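Workshop notebook, Rurkanbridge
December, entry 57

Tabletop game sets, second pass. Working on the tic-tac-toe set for Narneo again. Open items from last time were the sheet stock, the piece thickness and where the unplayed pieces go.

Sheet. Reprinted the grid with thicker lines. The old hairline version was hard to read from a standing position and vanished under the window light in the afternoon. Black on plain white, no border, square sheet. Tried a border on one copy and dropped it. Players read it as a fourth line and placed pieces against it. The new sheet lies flat after a night under the Omstead catalogs. Straight off the roll it curls at two corners and the pieces slide toward the middle.

Side length of the cell: still open. At the current size a piece sits inside its cell with a visible margin all round if it is placed with care. A piece placed in a hurry touches a line. I count that as acceptable. Wróbel wants larger cells, but the sheet then no longer fits the flat box, and the box is already ordered (890 units, not changing that).

Pieces. Blue for X, orange for O. Color split is fine under the warm lamp and under daylight. The X is easier to pick up than the O when lying flat, as the arms give an edge to pinch. The O is a thick flat ring and has to be taken by the rim or through the hole. Left the thickness alone. The thinner trial rings were stiff enough but felt cheap and were slow to lift off bare wood.

Storage between moves. First layout had the rings in a row along the front edge of the table. Two went on the carpet when a sleeve caught them, and the front edge is curved, so a straight row never sits right anyway. Moved them to the left of the sheet as a loose group.

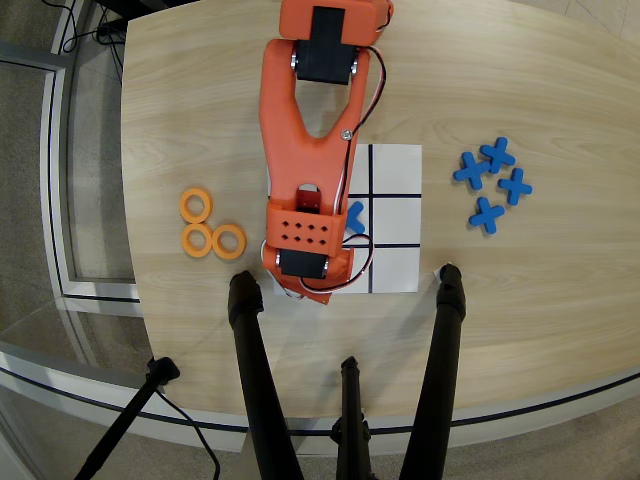 Layout B. Rings to the left of the sheet, blue X in the center square.

Layout B is the one to keep. The rings can touch each other without trouble, and they are clear of the sheet, so a waiting piece is not mistaken for a played one. That mix-up happened repeatedly with layout A once the row drifted to the right.

Wear. Ran one orange ring through 100 placements on the bare table and then checked the underside. Light scuffing on the lower face, nothing on the rim. No marks on the tabletop that I can tell from the grain. Paper is the weak part - the center cell goes gray first. Laminating would fix it but adds glare, and the pieces skate on the film. Will try a matte card from Omstead before deciding.

Cost note. The card is quoted at a minimum of 2,333 sheets. Too many for this run unless the second game uses the same stock. Ask Narneo.

To do
- Cut three matte samples to the current sheet size
- Repeat the scuff check with a blue X
- Write layout B into the instruction leaflet, left-handed version mirrored
- Return the thin trial rings to the scrap bin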